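Gripper maintenance day. I own one hand-held gripper, black, two jaws, made by Bilosach, and it has developed opinions. A thread.

The manual says to service it every 2000 closes. The counter said 4000 when I finally looked. So we are both behind on our appointments.

First symptom: the left jaw started arriving late. You squeeze, the right one shows up, the left one wanders in after it like it had to find parking.

I blamed the linkage arms. Everybody blames the linkage arms. I spent an evening wiggling rivets and glaring at them. The rivets were fine.

It was lint. A felted little plug of it behind the left arm, the exact gray of every dryer filter you've ever emptied. Tweezers got most of it. A dry toothbrush got the rest. Do not use canned air, which drives the stuff deeper and then you get to take the housing off.

I took the housing off.

One screw in the middle of the top, four more underneath. The middle one is shorter than the others. Put a long one back in that hole and it presses on the carrier inside and the jaws go stiff. The manual covers this on page 23, long after the part where you've done it.

Torque spec for the middle screw, in full: "snug." Thank you, Bilosach.

Now the pads. The blue rubber ones from Nalholm get shiny after a while, and a shiny pad will hold a mug all day and drop a sock. Wipe with a damp cloth and dish soap, rinse, let them dry overnight. Alcohol works faster and makes them chalky by June. Ask how I know.

If soap doesn't bring the grip back, swap both pads. I tried replacing only the bad one to save money. New pad grabs, old pad slides, and everything you pick up does a slow pirouette.

They push on over the jaw ends and there is no glue, whatever the forum says. Warm them in your hands first. Seat the tip, then roll the back edge down with a thumb. You'll say a word. That's part of the procedure.

Next, zeroing. Jaws fully closed, nothing between them, hold for 2 seconds, let go. The Prelness software then tells you the zero is good. It also tells you the zero is good if you do it with a finger in there, so treat it as encouragement.

After that I do a grab test at home, around the bed and the laundry, on things that don't hold their shape. Blocks are no use for this. A gripper with a bad left side can pick up blocks until retirement.

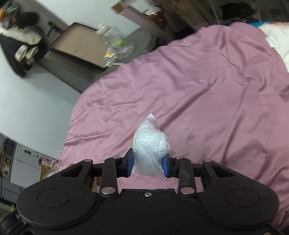

My pass mark is boring: close, lift, wait, tilt, put it down, go again. If the thing creeps down the pads while I'm waiting, back to the soap. If it only creeps when I tilt, I check the arms for play and apologize to the rivets for not believing them.

Crinkly plastic is the mean one. It slides against itself, so you can have a perfect hold on the outside and still lose the argument.

Last job is dusting the housing. Matte black shows every speck, and I'd like to meet whoever at Bilosach picked it and hand them a cloth. I do the moving parts properly and give the shell a wipe when I feel guilty.

Someone at Paewai asked if I keep a service log. I do now. It has one entry: September 22, 2026, lint.

Counter's back to zero. Spare pads are in the drawer with the short screw I thought I'd lost, so now I'm wondering what's in the middle hole.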